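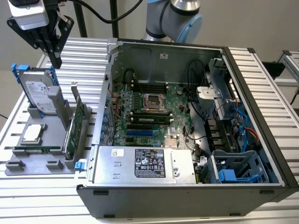 Keep it or chuck it - repairing old office computers on no money
Notes for the Arnness talk, 20 mins plus questions

Start before the slides are up, people always wander in late. Say hello, say who I am, skip the CV.

OPENING
Ask for hands - who has a dead computer in a cupboard at work? Who has more than one? Leave hands up a second. Then the Wumulik story. Small charity, moved offices in May, found 61 desktops in a back room. Quote for new ones was in, nearly signed. Kibet Mfaume rang me and said can you have a look first. Don't do the voice.

Took 11 afternoons. 376 pounds on parts, nearly all of it drives and memory. Forty-odd - NO, check the number with Kibet before saying it, or just say most of them.

SLIDE 2 - WHY THEY GET THROWN OUT
Slow. That's the word on every form. Slow can mean
a tired hard drive
not enough memory
full of dust so it runs hot and holds itself back
ten years of rubbish starting up at login

First three are a screwdriver. Last one is a wipe and reinstall. None of them is a new computer. Pause here, let them read it.

SLIDE 3 - THE TEN MINUTE LOOK
Plug it in. Does it beep, does it show anything, does the fan spin up. Write it on masking tape and stick it on the case. Masking tape not sticky notes, sticky notes fall off, learnt that at Wumulik and had to test a whole shelf agian.

Then unplug, lid off, look. Fat or leaking capacitors go in the parts pile. Fluff gets blown out, outside, hold the fan still with a finger while you do it. Pass the tin of dead capacitors round (don't forget to get it back).

Power supplies - say this slowly. We don't open them. Ever. Swap the whole unit or leave it. Somebody will ask about this in questions anyway.

SLIDE 4 - DRIVES
Biggest single win. Old spinning drive out, small solid state one in. Start-up goes from make a cup of tea to sit down and it's ready. Show the two clips side by side if the sound works, if it doesn't just talk over it.

Most 3.5-inch bays will need an adapter for the smaller drive. Buy a bag of them. Figueroa sell them in packs of 10, other people do too, I'm not on commission.

DATA. Old drives have payroll on them, letters, photos of someone's dog. Wipe properly, log it, get a signature. If it won't wipe, it gets drilled. Mention the spreadsheet - link on last slide. The trustees care about this bit more than any of the rest, so if there are trustees in the room spend longer here and cut slide 6.

SLIDE 5 - WHEN TO GIVE UP
Board dead - parts.
Takes memory you can't buy any more at a sane price - parts.
Won't run anything that still gets security updates - parts. Be firm. People get fond of them.
Power bill worth a mention too, some of the really old towers eat electricity sitting there doing nothing.

Good parts boxes labelled by type. Screws in jam jars. The Bornetti lot keep theirs in egg trays and swear by it, fine, whatever works.

SLIDE 6 - WHO DOES THE WORK
(cut if short of time)
Two people is better than one. One opens, one writes. Swap after lunch. Don't let the keen one do everything, when they leave you've got a room full of half built machines and no notes. Been there.

Training takes an afternoon. Start people on machines already in the parts pile so nothing matters if they slip.

SLIDE 7 - WHAT TO ASK FOR ON MONEY
Ask for a small pot up front, before anything's opened. Going back for 20 quid at a time wears everyone out. Show the Wumulik reciepts page, it's blurry, read out the total.

QUESTIONS LIKELY
Laptops? Yes but slower, more screws, batteries are a worry. A swollen one goes straight outside, don't poke it.
Can we sell them? Ask whoever does your insurance first.
Linux? Yes, try it on one person's desk for a month. Don't get drawn in, there's always one who wants the full hour.

Link slide up at the end. Leave it up. Collect the tin.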